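**Stillero three-tier dumbbell rack – review**
September 21, 2021

Black steel rails, yellow frame. Ours shipped from Nekbridge at 119 kg and took two people to assemble. The rails are pitched toward the user, and the middle tier sits at a good height for a two-handed lift.

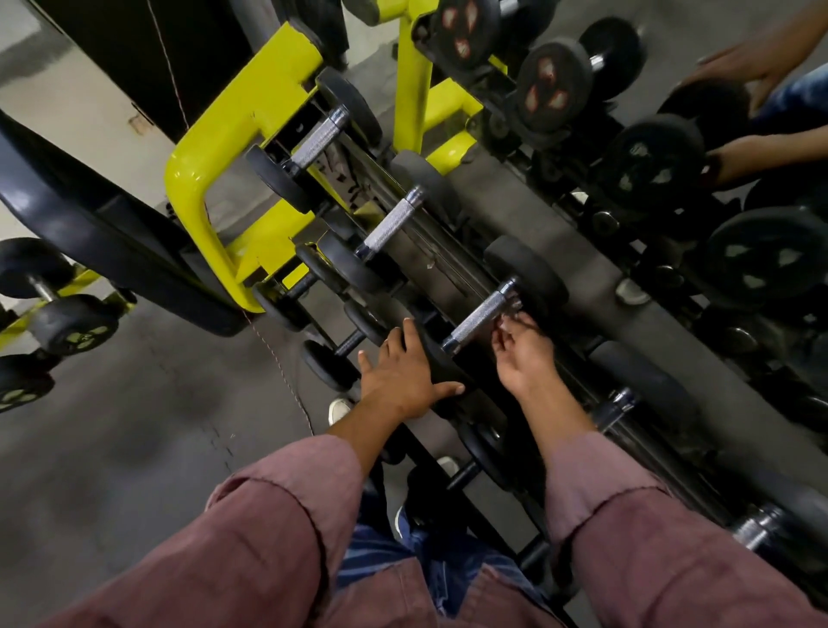 Spacing is the weak point. With round rubber heads, the gap at the handle is fine, but neighboring plates rub if the pairs are set close. Rail pitch is fixed – I would pay extra for slots.

Rated load is 900 kg. We have 263 kg on it and measured no sag. Bolts needed one retorque.

Nurhan Soylu, Bratham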